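Chapter 4
Setting Out a Self-Serve Table

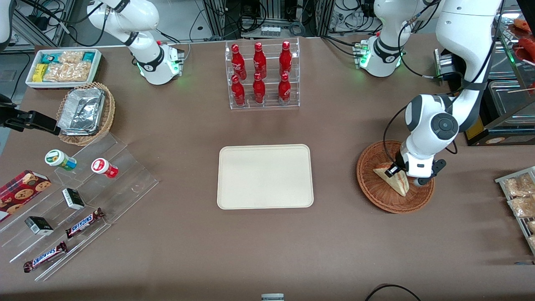
A good snack table starts working before anyone picks up a plate! Guests walk up, look it over, and decide in a few seconds where to begin, and almost everything in this chapter comes from watching that short moment closely. Think about how food is grouped. When bottles stand in a clear rack on two levels, three above and three below, the back row shows just as well as the front. Sandwiches sit nicely in a round wicker basket, foil containers can be stacked in an oval one, and packaged snacks do best together in a tray with straight sides. Then there is the part beginners almost always forget, the open tray in the middle with nothing on it yet. A guest (or a server filling an order) needs somewhere to put things down, and if you don't plan that spot, they will make one by pushing your baskets aside.

In Chapter 3 you worked out how much food to order. Now comes the fun part, deciding where it all goes. You'll need a table, a cloth, and a few containers of different heights, and I really do encourage you to have them in front of you as you read. Moving a basket six inches to the left teaches more than a page of my writing can.

What you will learn

How to divide a table into zones for drinks, filled items, packaged items, and assembly
How to use height so that low food stays in view
How to choose between baskets, trays, and racks
How to restock during service without stopping the line

Key terms

Landing space: an open surface kept clear for putting items down.
Riser: any stand or rack that lifts one row of items above another.
Reach line: the farthest point a guest can get to comfortably without leaning over food.
Face: the side of a container that the guest sees first.

4.1 Start from the back

Tall things go at the back. You have probably heard this rule already, and it's a good one, but it needs a little care. A bottle is tall and narrow, so a guest can lift it straight up from behind a low tray. A deep basket is another matter. Put it past the reach line and people end up fishing around inside it with one sleeve in the dip.

Karla Trujillo, who taught the first version of this course, had her students set the same table 2 ways for a lunch of 60 guests. The first layout ran everything in one long row. The second kept the drinks behind and the food to the sides, with landing space in the center. Her students loved the second one, and so do I! The line moved along, and the sandwiches still looked neat near the end of lunch.

Try it yourself

Cover a table with a plain cloth in a dark or earthy color. Choose four containers and one empty tray. Set the tray down first, then build outward from it. When you're done, stand where a guest would stand and reach for each item in turn. Note anything you had to lean for, and move it before you go on to Section 4.2.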